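Zistent Replacement Finger Set, Matte Black (Tapered)

Part no. ZF-552
Sold as a pair with screws
Ships from Darkham warehouse
In stock

Overview
Details
Safety notice
Fitting
Returns

Overview

The ZF-552 is the standard tapered finger pair for the Zistent light-duty parallel gripper. It replaces the older square-tip pair. The tips are rounded and narrow, which suits paper, thin card, film and cloth. Use it on one arm or on both arms of a two-arm cell.

Details

Finish: matte black, lightly textured
Tip: tapered, rounded
Screws: 4 per pair, included
Fits: Zistent light-duty gripper, all versions
Does not fit: Dadow grippers without the Dadow adapter plate (sold separately)

Safety notice: finger creep after power loss

Please read this before you order or fit the part.

We have confirmed a fault in grippers running control software older than release 5. If power to the gripper is cut while the fingers are open, the motor brake can fail to engage when power returns. The fingers then close slowly with no command. On the control screen the gripper still shows as "open."

The force is low, but it is enough to pinch a fingertip or crush a light part. On a two-arm cell there is a second risk. The control software works out clearance from the reported finger position, so the other arm can be sent into space it believes is free. Two customers have told us about bent fingers from this cause. One operator had a bruised finger while clearing a jam with the cell paused. No one has reported a more serious injury.

The fault is in the controller. Fitting new fingers does not fix it. If your fingers were bent in this way and you replace them without updating the software, expect the same damage again.

What to do

Check the software release on the controller's start page.
If it is older than release 5, stop using the gripper near people until it is updated. The update is free and takes roughly 100 seconds once loaded.
After any power cut, run a full home cycle before starting a job. Keep hands clear while it runs.
Do not use pause as a safe state. Switch off and lock out before reaching between the fingers.
On two-arm cells, home one arm at a time, with the other backed well away from the work.

Where the two grippers share one workpiece, as in paper handling, leave extra room between the tips until both controllers are updated. The update does not change your saved positions.

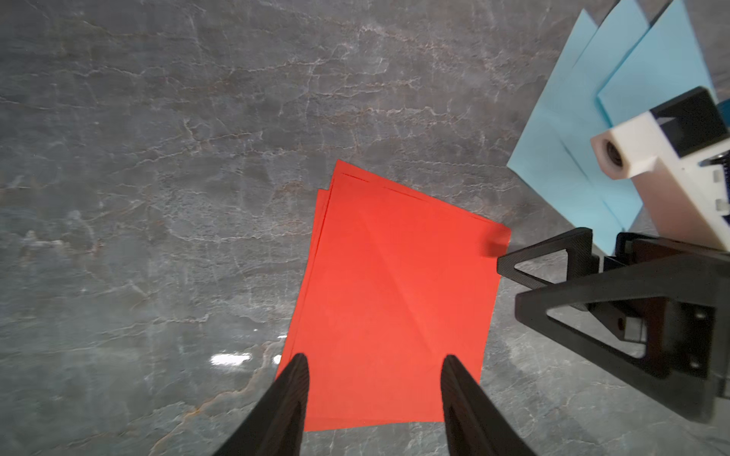

Two grippers at one stack of red-orange paper. The tip from the right is close to the paper's corner.

Fitting

Lock out power. Remove the old fingers and wipe the mounting faces. Fit the new pair finger-tight, close the gripper by hand until the tips meet, then tighten the screws evenly. Run a home cycle and check that the tips still meet squarely. If one sits high, loosen that side and start over. Do not file the tips.

Returns

Unused pairs can be returned in the original bag. Fingers bent by the fault above are replaced at no charge. Send the controller log along with the damaged pair, as we cannot process the claim without it.

For buyers in the Upadhyay distributor program, claims go through your distributor first. All other questions about this notice go to Chenxi Feng, product support, through the contact form. Put "finger creep" in the subject line.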